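3.2 Cloths and how they crease

Pink cloths were chosen as they show up well against a pale wall. Each was handled upright, never laid flat, and left to bunch as it liked. Mesh laundry bag stayed by the wall, bin out on the table. 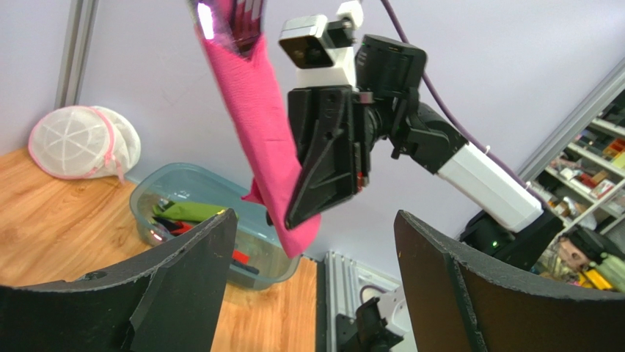
Does a twisted cloth need a different fold from a flat one? The twist has to come out first, after that the fold is the same.

Twist was the main trouble in the Komia set – 14 cloths put aside for it. Edges hard to find once the fabric ropes up.

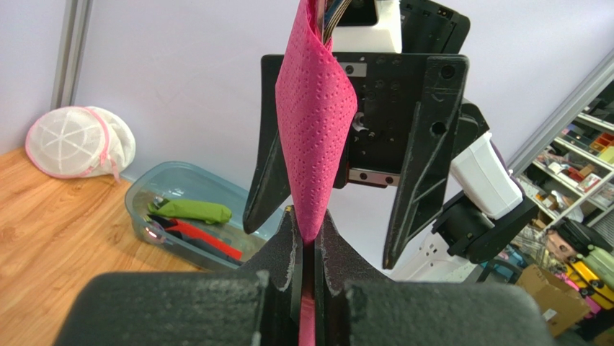

Figure 2. Pink perforated cloth, twisted, held at top and lower end.

Holding both ends helps, but only if the pull is even. Uneven pull and teh creases run slantwise. Notes on this were kept seperately.

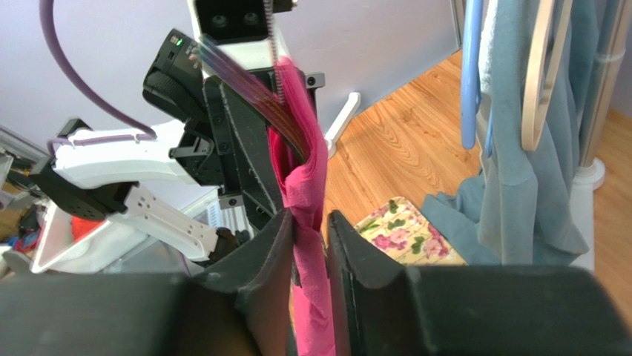 Yatziri Palacios and Ezequiel Montes, Cerow

Creases were graded by eye after every fold, soft or sharp. Sharp ones went back for smoothing – about 200 in all, mostly from April. Corners next, then the long edge,

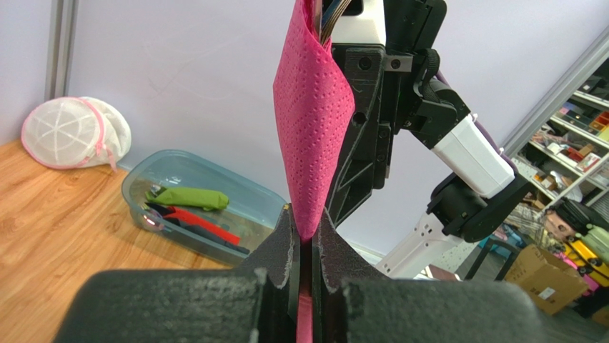
then the short edge, and the cloth goes on the pile. Piles were kept low so the bottom ones didn't pick up new creases.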